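**Progress note to the Benalham fund, June**

The clearing of the Virnerthorpe workshop has reached the stage where we can see most of the floor, and we would like that recorded as an achievement. Of the 193 items on the inventory, 111 now have a home and a label. The rest have a label.
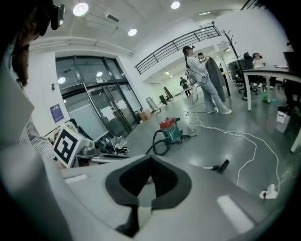
Spending stands at 87 percent of the grant, most of it on shelving from Plarkach, who delivered promptly and to the wrong door. The bench is next on the list. Small tools have begun moving into clear plastic containers, a method the Kang building adopted years ago and mentions often, but the cables are still winning. Paper notices are up on the glass doors, and the cardboard box on the floor by the glass wall will be dealt with when we agree what counts as dealt with.

Still to do:

- sort the cables
- decide what may live on the mezzanine
- order roughly 100 more labels

We are not asking for more money this quarter. We would accept a second stepladder.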